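August
Speaker notes by Ketsara Somboon

Good evening, and thank you all for coming in out of the heat. I can see a few of you have brought your own scissors, and I love you for it. Dirk De Smet asked me to speak for as long as it takes the kettle to boil twice, so if I run over you may blame the kettle.

(Pause here. Let people find chairs. Hold up the lemon-colored pom-pom from the jar.)

I want to talk tonight about fluff. I mean pom-poms, tufts, tassels, the soft bits that we put on the ends of other things. I've been making them since I was 9, when my aunt in Pumbridge sat me at her kitchen table with two rings of cereal box and a ball of the ugliest green yarn you ever saw, and I don't think I got up again until supper. She sewed that first one to a hat. My cousin wore the hat for exactly one winter and then the dog had it.

People are a little snooty about pom-poms. They think of them as the thing you do with kids on a rainy afternoon, and yes, they are wonderful for that. But a good one is hard to make! It has to be tight in the middle and loose on the outside, and it has to stay on when somebody tugs it, and somebody always tugs it.

So, yarn first. (Pass the sample cards around, starting at the left.) I use a plain wool for most of mine, a cheap one from the market in Lelley, and I save the nice stuff for wrapping the center tie, where you'd think it wouldn't matter. Acrylic is fine too. It comes up shinier and it doesn't felt down in the wash, so if you're making something for a baby or for anybody who spills, go with acrylic and don't let a knitter make you feel bad about it. What I would steer you away from is anything slippery. I made a whole string of them in a rayon blend for the Kerslake summer fair and they shed all over the stall, all over my lunch, and all over a very patient gentleman who was only asking where the parking was.

Wind more than you think you need. For one the size of a plum I do 466 turns of a thin yarn. I know that number because I once wrote it on the wall next to my work table in pencil, and it's still there, and I've stopped apologizing to visitors for it. If you stop early you get something that looks like a tired dandelion.

(Somebody will ask about the plastic makers. Say they're fine. Say I own three and can only ever find halves of them.)

Now the color, which is where I'd happily spend the whole evening if Dirk would let me. Yellow is my favorite to work with and always has been. A fluffy yellow tuft against pale pink is about the happiest thing I know how to put together with two hands, and it doesn't need anything else done to it. Pink on its own can go a bit sleepy, a bit bathroom, if you know what I mean, and then you set one spot of yellow next to it and the whole piece wakes up.
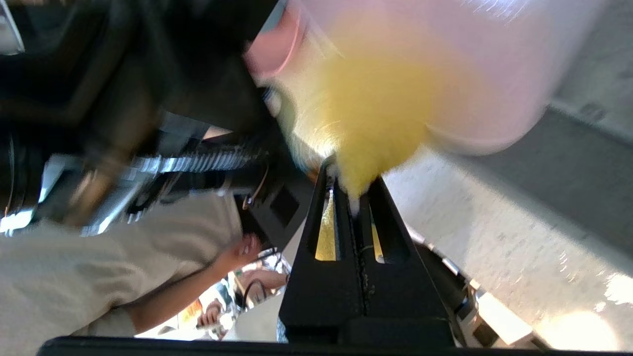

The same trick works with gray and orange, and with navy and that soft mint color that was everywhere a few years ago. Hold the yarn up next to the fabric near a window before you cut anything. I've been fooled by shop lighting more times than I'd like to tell you, and the worst was a cushion I made for my sister-in-law that I swore was cream and peach and which turned out, in her living room, to be cream and ham.

Let me say a word about attaching, and then we'll get our hands busy. There are people who glue. I have glued. I keep a bottle of Boltance in the drawer for paper crafts and garlands, and for those it does me very well. But for anything that will be hugged, sat on, or slept with, please sew. Leave your center tie long, both ends, longer than feels sensible. Thread them through to the back with a big blunt needle, a finger's width apart, and knot them over a button or a scrap of felt so the knot can't pull back through the cloth. Then give it a really good tug. If it's going to come off, you want it to come off in your own kitchen.

(Demonstrate on the old cushion. Don't use the new one, it's promised.)

And if it's for a very small child, I'd skip the pom-pom and embroider something flat. They go straight in the mouth, fluff and all.

Trimming comes last and it takes longer than everything else put together. Use your sharpest scissors and hide them from your family. Roll the pom-pom in your palm, snip whatever sticks out, roll it again, snip again. Do it over a bowl or a sheet of newspaper. My husband can always tell when I've been trimming without one, and he finds the evidence in his socks. I keep all the clippings in a bread bag and use them to stuff pincushions, and when I was asked to make 500 pom-poms for the Kerslake fair (yes, five hundred, I said yes on the phone before I'd heard the number properly) I had enough stuffing left over to give a pincushion to everyone I'd ever met.

If one gets flattened in a drawer, hold it in the steam from the kettle for a moment, keeping your fingers well out of the way, and fluff it up while it's still warm. You'd be amazed how they come back. I have one from that first ball of green yarn, made the same week as the hat, and it still puffs up nicely for such an old thing.

(Check the time. If it's past 8, skip the tassels and say they'll get their own evening.)

There's card and yarn on both tables, and the big needles are in the tin with the lid that sticks. You'll want to pair up for the tying part, one to hold and one to pull, at least until you get the knack of doing it with your teeth, which my dentist has asked me not to teach. Take whatever color you like. If you're after the yellow, there's more of it in my bag under the coats, so please don't fight.

Dirk will bring the tea around while you wind. Keep your mug on the other side of you from your yarn, and if you lose count, add a few more turns and carry on.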